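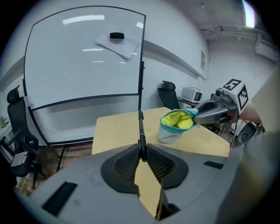

Every few months somebody on a game development forum posts their progress chart, and every few months I feel a little ill. The chart always goes up. Features done, bugs closed, store page wishlisted. Mine would look like a drawing of the Netherlands.

I have been making a farming game called Vavwood for longer than I have owned my current couch. It has 11 crops, one village, a goat with collision problems, and a save system I have rewritten twice. The save system is what I want to complain about, along with everyone who told me to rewrite it.

The received wisdom in hobby game development is that you should refactor early. Clean it up now, the thinking goes, and you will thank yourself later. I have met my later self. He was not grateful. He wanted to know why the turnips had stopped loading.

My first save system was a single function that wrote everything the game knew into one long text file. It was 554 lines and it was hideous. Every crop had its own special case, and the goat had three. It also worked. In all the months I used it I lost one save file, and I lost that one because I deleted it.

Then I read an article. You can guess the rest. The article said that game state should be described by neat little components which each know how to save themselves, so that adding a new object costs nothing. I spent January on it. The new code was lovely, and I would open it in the evening just to scroll. Loading a farm now took 69 separate files agreeing with one another about what a fence was, and they rarely did.
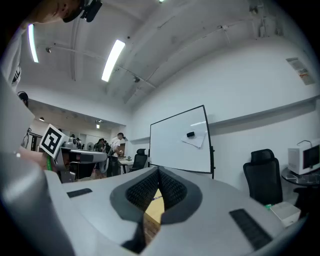 Playtesting is where all this tidiness gets its bill. My testers do not care how a fence describes itself. They plant something, quit, come back, and expect the something to be there, a bit bigger. Watching them is a humbling business, because the person on the other side of the table is busy with their hands and has no interest in your architecture. They lean in with a bare forearm stretched out and a lanyard dangling, intent on the job, and all they need from you is that the thing in front of them responds. I used to sit beside people like that and explain the component system. I have stopped doing this, and everyone's posture has improved.

The second rewrite was supposed to fix the first. By then I had moved from the engine I started in to one called Tulix, partly on the strength of a demo with very good water. There is no water in Vavwood. Tulix has its own ideas about saving, and they are good ideas if your game is a shooter with checkpoints. If your game is a field with opinions about what day it is, you end up writing the old ugly function again inside the new polite one. I got it down to 520 lines, which I suppose is progress.

I know the counterargument, having made it loudly myself. Messy code slows you down. On a team it slows down other people too, and they are entitled to be cross. If I worked at a studio with Listhorpe's budget (Listhorpe being the game everybody in my corner of the hobby compares theirs to, usually right before lying down) I would want the save system to be something a stranger could read.

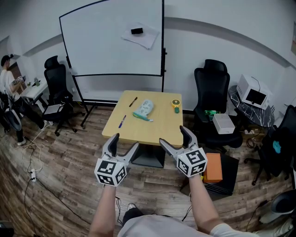

But most of us are not a team. We are one tired person after dinner with maybe two hours, and the only stranger who will ever read the code is ourselves in the spring. Two hours is enough to add a pumpkin. It is never enough to invent a universal theory of pumpkins, and if you try, you will go to bed with neither.

So my advice, for what a man with one goat is qualified to give, is to leave the ugly thing alone until it stops you doing something you want to do. I mean a particular thing, on a particular evening, that you can name. "It bothers me" doesn't count. Plenty of things bother me. The music in my own title screen bothers me, and I wrote it.

I still break this rule. Last week I noticed that the weather code and the shop code both roll dice in slightly different ways, and I had a new folder open and named before I caught myself. I closed it and went back to the goat, who had got into the well again.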